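Tips for the Packing Bench When a Machine Shares It With You

by Yara Geagea

I work in the packing room of Dirkora, a small company in Vunus that prepares vegetables and dry goods for shops and for kitchens. Since last November we have one bench with two robot arms. On the work list it is called the Muvumero bench, but we say only "the arms". Many people who are starting with the same kind of bench ask me how the day is organized, so I wrote down my tips. They are small things. Most of them I learned from doing them wrong first.

Some of these tips are good also for a bench without any machine, or for your own kitchen if you wrap a lot of food.

Film

Thin film is the most difficult material in our room. It sticks to itself, it takes the air of the fan, and it hides on a dark table. For people it is an annoyance of one second, you shake it and continue. For the arms it is a different story. A fold in the wrong place can stop the work, and then somebody must come from the other bench.

Cut the film before the shift, not during. We cut in the early morning and we put the pieces flat between two sheets of paper. Take one piece at a time and hold it from two corners. If a piece has folded over itself more than once, do not try to save it for the arms. Use it by hand for the small orders, where your own fingers can feel the edge. 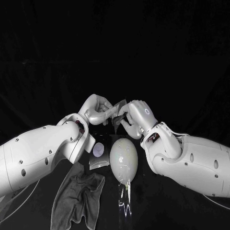 Keep your film away from the heater and also from the cold door. Cold film becomes stiff and makes noise, warm film becomes lazy and clings. We moved our shelf three steps to the inside of the room and the morning pieces became much easier to open.

To find the edge of film that is stuck, rub the corner between thumb and finger with a little bit of dry flour. At home I do this too. A piece of paper tape on the corner works the same, but you have to remember to take it off.

If you have dry hands, the film will slide. Please do not lick your finger, it is food. We have a damp sponge in a small dish on the hand bench. On the bench with the arms we do not allow the dish.

The table surface

Use a dark and matte surface if you pack pale things. The lamp makes less shine on it and the eyes are less tired at four in the afternoon. With clear plastic it is still hard to see, so look from the side with your head low. You will see the edges as white lines.

Wipe the table with a cloth that does not leave hairs. Fold the cloth after. A folded cloth stays where you put it, but a thrown cloth travels, I don't know how, and it ends under your elbow or under the next package. My colleague Omar Aoun wanted to hang it on a hook. We tried the hook during one month. People forgot to take the cloth from the hook, so it was always clean and the table was always dirty. Now the cloth may lie on the table again, on the left.

Do not use spray close to the arms. Put the spray on the cloth, away from the bench, and then wipe.

Tape on the table gives you a good map. Mark the place for the item that comes in and the place for the item that goes out. When the tape starts to lift at the corners change the whole strip, otherwise it collects dirt and it smells after some days.

Scissors and other tools

A tall and heavy holder is better than a light cup. A light cup falls when you take the scissors fast. Choose one with a wide rim and put it at the back of the table, handles up. Colored handles are a good idea when the room behind is dark. You find them without thinking.

One pair of scissors for film and one pair for everything else. Never mix them. Cardboard makes the blades dull in a few days, and dull scissors chew the film and leave small teeth on the edge, where it tears later.

To clean glue from the blades, use a few drops of cooking oil on paper, wait a moment, wipe, then wash with soap. Dry it very well.

Before you put your hand into the area of the arms to take the scissors, press pause. It does not matter that the arms look quiet. They look quiet also when they are waiting for the next step. In our room the rule is pause, say "in", take your tool, say "out", and only then start. It sounds like school but after a week you don't hear yourself any more.

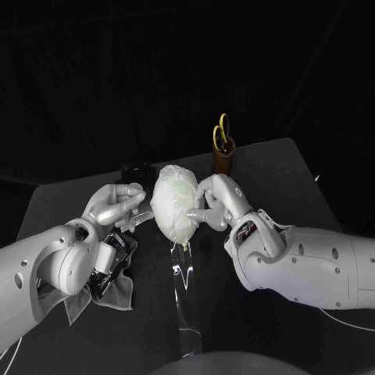

Two hands at the wrapped piece, with the scissors in their holder at the back.

Cables

Thin white cables are easy to catch with a sleeve. Roll your sleeves up or wear the short coat. When you walk around the table, walk behind the cloth at the back and never squeeze between the table and the arm.

Check the cables at the start of the shift with your eyes, not with your hands. If one has moved from its place or is hanging lower than yesterday, tell the person who is responsible for the bench. Do not tie it with film or with a rubber band. I did this once in good faith. The arm could not turn as it wanted, and we lost the morning.

Round items and long items

A round item rolls. Before wrapping it by hand, put it on a folded towel and make a small nest with your fist. Wrap from the bottom to the top and twist the rest of the film, then fold the twist under.

With soft or leafy things do not pull the film too tight. It looks nice in the box but the leaves sweat and become brown where the pressure is. Leave a little air. The wrinkles are not a mistake, customers have never complained to us about wrinkles. They complained about water inside.

If you leave a long tail of film, decide before what you want with it. Under the item it can hold the label. On top it is only trash for the customer.

What changed for the people

I want to write also about this part, because it is the real question behind the questions about film.

Before, we were 4 people at the wrapping and we changed place only when somebody had pain. Now two stay at the hand bench, one prepares the material and one looks after the arms. Nobody lost the job in our room. But the work is not the same work, and the first weeks were strange. The person at the arms was tired in a new way. Not in the shoulders, more in the head, from watching and waiting. For this we change the place every 2 hours. I recommend to write the changes on the wall, with names. When it was not written, the same person always remained there because she was polite.

The arms are slower than us. In our best week they finished 773 pieces, and Omar alone can do more when he is in a good mood. What helps is that they continue during the lunch and they take the boring orders, the ones where every piece is equal. We keep the mixed orders, the gifts, the things with a strange form. For me this is more pleasant work. Omar does not agree completely. He liked the boring orders, he was listening to the radio and thinking of other things.

Of the pieces from the arms, roughly 94 in a hundred go to the box without a touch. The others we open and do again by hand. Keep a separate tray for these, and put inside a small paper saying what was wrong: loose, torn, film folded. At the end of the week read the papers together. We discovered in this way that most of our "torn" came from the scissors, and the arms had no fault in it.

Do not correct a piece while the arms are still holding it. The temptation is strong, you see a corner and your hand goes alone. Let it finish, even badly. Take it after.

Teaching new people

Begin them at the hand bench. A person who never wrapped by hand does not know what a good piece feels like and will accept everything the machine gives. We give them one week by hand, and then a few days for preparing the film.

Show them the pause button before you show them anything else. Then ask them to show it to you.

Older colleagues have useful knowledge that is not written in any place, for example how many turns of film for a wet item. Write it down with them while they are still doing it with their hands. I have a notebook for this, with a plastic cover, it hangs by the sink.

End of the day

Empty the tray, fold the cloth, scissors back in the holder. Film pieces that are still good go between the papers again, and the bad ones in the bag for soft plastic. Cover the table if the room is dusty. Switch off the lamp last, so you can still see the clear bits on the floor. They are slippery on tiles, more than you think, so sweep also under the bench.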